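Wenthorpe Comedy and Music Festival
Pre-opening Safety Inspection: Checklist and Comments

Site: Wenthorpe Park, lower field and walled garden
Stages covered: Misow Stage, Barasa Stage, Fadholm Tent (comedy), Garden Stage (acoustic)
Inspection period: May, before gates open to the public

Notes on use

This checklist is completed before the first public session and repeated in short form each morning. Every item is marked Pass, Pass with comment, Action or Not applicable. An item marked Action must be cleared by the site office before the area opens. Comments from this year's inspection have been kept under each section for the information of stage managers, traders and the licensing officer.

Section 1. Gates and arrival

1.1 Main gate lanes open fully and are free of trip hazards. Pass
1.2 Queue barriers are pinned and the feet face away from the walking side. Action, cleared
1.3 Bag search tables are level and lit. Pass
1.4 Accessible entrance has firm matting from the drop-off point to the gate. Pass with comment
1.5 Ticket scanners are charged and spare units are held at the gate office. Pass

Comment on 1.2: Three barriers on the left-hand lane had been set with their feet towards the queue. They were turned on the spot. The contractor has been reminded that the layout drawing shows the direction of the feet as well as the line of the barrier.

Comment on 1.4: The matting stops short of the kerb where the ground dips. An additional length has been laid and taped. Stewards should look at the tape at each change of shift, as it lifts when the ground is damp.

Section 2. Stages and temporary structures

2.1 Completion certificates are held for all four stages. Pass
2.2 Ballast is in place and matches the supplier's drawing. Pass
2.3 Stage edges are marked with white tape at front and sides. Action, cleared
2.4 Steps have handrails on both sides. Pass with comment
2.5 Wind meter is fitted and read by a named person on each shift. Pass
2.6 Tent walls can be opened from inside without tools. Pass

Comment on 2.3: The front edge of the Barasa Stage had been taped in black, which could not be made out from the microphone position once the house lights were down. The tape has been replaced.

Comment on 2.4: The rear steps to the Fadholm Tent have a rail on one side only. Comedians enter from these steps in near darkness. The supplier has agreed to fit a second rail, and a steward with a torch will stand there until the work is done.

Section 3. Electrical supply and sound

3.1 Generators are fenced and no fuel is stored within the fence. Pass
3.2 Distribution boards are locked and raised off the ground. Pass
3.3 Cables crossing public routes are ramped or flown. Action, cleared
3.4 Test labels are present and in date on all portable equipment. Pass with comment
3.5 Sound limits are posted at each mixing desk. Pass
3.6 Hearing protection is available free of charge at the information point. Pass

Comment on 3.3: A cable to the coffee trader beside the Misow Stage had been run across the grass without a ramp. Trading was held back until a ramp had been supplied. Traders may not extend their own supply and should ask the site electrician.

Comment on 3.4: Two amplifiers brought in by visiting acts carried no label. Both were tested on site and passed. Acts were asked in their booking papers to have equipment tested before arrival, and next year's papers will state this on the first page.

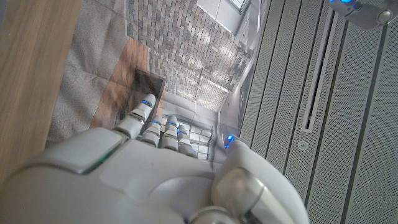 Stage managers are also asked to note that equipment which arrives after the morning inspection is to be treated as untested, whoever has brought it. It should be kept at the side of the stage, unplugged, until the electrician has signed the sheet. A late arrival on the bill does not alter this rule, and changeover times have been set with it in mind.

Section 4. Fire safety

4.1 Extinguishers are in position, sealed and suitable for the risk. Pass
4.2 Exit signs in the Fadholm Tent are lit and can be seen from every row. Pass with comment
4.3 Seating rows are fixed together and gangways are clear. Pass
4.4 Gas bottles at food stalls are upright, secured and turned off when not in use. Action, cleared
4.5 Fire lane to the lower field is open along its full length. Pass

Comment on 4.2: The sign above the side exit was partly hidden by a festival banner. The banner has been moved. Decorations must not be hung within sight of an exit sign without the agreement of the site office.

Comment on 4.4: One bottle behind the noodle stall was standing loose. It was chained before the stall was allowed to light its burners.

Section 5. Crowd movement and capacity

5.1 Capacity of each area is posted at its entrance. Pass
5.2 Clickers are issued to stewards at the Fadholm Tent. Pass
5.3 The gap between the end of one act and the start of the next nearby is at least 30 minutes for headline sets. Pass with comment
5.4 The front barrier at the Misow Stage has been push tested. Pass

Comment on 5.3: The printed programme meets the rule. However, the closing comedy set last year ran over and its audience met the crowd leaving the Misow Stage at the garden arch. The arch will be one-way from 9 pm, and the tent manager will give performers a light signal when 4 minutes remain.

Section 6. Welfare and first aid

6.1 First aid post is staffed from one hour before gates open. Pass
6.2 Drinking water points are tested and signed. Pass
6.3 The quiet area is open and is not used for storage. Action, cleared
6.4 Lost children procedure has been read by all stewards. Pass
6.5 Toilets are lit, level and supplied. Pass

Comment on 6.3: Merchandise boxes had been left in the quiet area overnight and have been taken to the stock tent.

Summary of the inspection

Items marked Action and cleared: 2.3, 3.3, 4.4, 6.3 and 1.2
Items to be looked at again each morning: 1.4, 2.4 and 4.2
Items carried forward to next year's planning: 3.4 and 5.3

Completed sheets are kept in the site office for the length of the festival and for 60 days afterwards. Any fault found after opening should be reported by radio on channel 3, giving the stage name and the item number from this list.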